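How Does a Robot Learn to Tidy a Table?
By the Favberg Young Readers desk
April
Print this page | E-mail this page

Think about how you learned to tie your shoes. Somebody probably showed you, and then you tried it. You got it wrong and tried again, and after many tries your fingers knew what to do.

Many robots learn in a way that is a little like that. They need examples, and people have to make those examples one at a time.
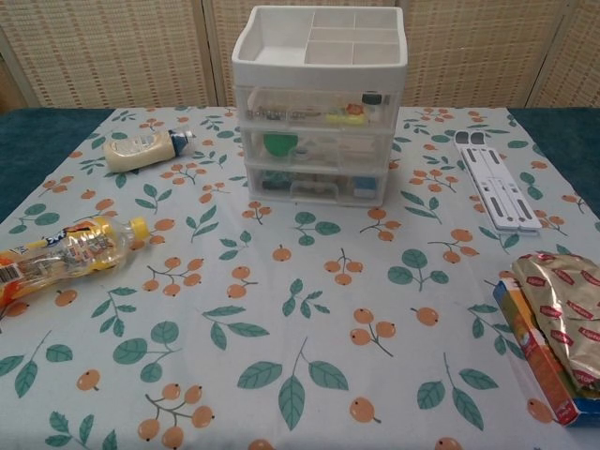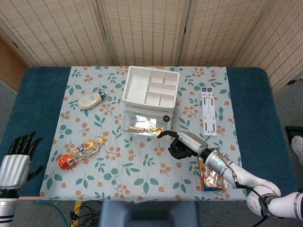
The same table, with the drawers at the back and a squeeze bottle lying to the left of them.

What is an example?

For a robot, an example is a record of one job done from start to finish. Say the job is "pick up the bottle and put it in the tray." The record holds what the cameras saw the whole time. It also holds numbers that say where the arm was, how far each finger was bent, and when the fingers closed. All of it is saved together, so the computer can match what was seen with what was done.

One example lasts less than a minute if the job is small. A project called Skedix set out to collect 200 examples of a single job, which was putting a small thing away in a drawer. The team ended up with 343, because some kinds of grab needed more practice than others.

Who moves the robot?

While examples are being gathered, the robot often does not decide anything for itself. A person steers it. This is called teleoperation, which means working something from a distance. The person may wear special gloves or hold a pair of controllers. When the person's hand closes, the robot's hand closes too.

Sometimes no robot is used at all. A person does the job with his or her own hands and wears a camera while doing it. These examples are quicker to make. They are also harder for the robot to use, because a human hand and a robot hand are different shapes and bend in different places.

Steering a robot is slow at first. You cannot feel what the robot is touching, so you have to watch closely. New operators at Skedix practice for 3 days before any of their work is saved.

Why use ordinary things?

A robot that has only ever picked up wooden blocks will be good at wooden blocks. Homes are full of other things. A squeeze bottle rolls and squashes. A foil bag crinkles and changes shape every time it is touched. A clear bottle is hard for a camera because you can see through it. Drawers have to be pulled straight, and the things inside have to be found before they can be picked up.

Patterns matter too. On a plain white table, it is easy to tell where an object ends and the table begins. On a cloth covered with leaves and berries, the robot has to learn that a printed berry is part of the cloth and cannot be picked up.

Why do it so many times?

If every example were the same, the robot would learn just one set of movements. It would reach for the same spot even if the bottle had been moved to the other side of the table. So the people move things between examples. They turn the bottle around, change the cloth, or use a different lamp. Each change teaches the computer what matters and what does not.

What about mistakes?

Operators drop things. They knock things over. An example with a mistake in it may be thrown away, or it may be kept with a label that says what went wrong. A drop followed by a good second try can be very useful — it shows the robot how to fix a problem.

Somebody has to check all this. At Skedix, a checker plays back each example and writes a short sentence about it, such as "right hand opens top drawer." In one batch, 128 examples passed and the others were done over.

What happens next?

The examples go into a computer program that looks for patterns in them. This step is called training. The program makes a guess about how the arm should move, compares its guess with what the person did, and changes itself a little. It does this a huge number of times. Then the robot is given a job with no one steering, and people watch to see how it does. If it keeps missing the drawer handle, they go back and gather more examples of drawer handles.

Words to know

Operator: the person who steers the robot.
Teleoperation: steering a machine from a distance.
Training: the step where a computer program learns from examples.

Print this page | E-mail this page

Reader comments (3)

Tukus wrote:
Can the robot learn from a video game? I am good at those.

Vũ wrote:
We read this in class. Our teacher had us pick up an eraser while wearing oven mitts and it was really hard. I dropped mine four times.

bluekite wrote:
My son wants to know what happens if two operators do the same job in different ways. Does the robot get mixed up? Could you write more on that one?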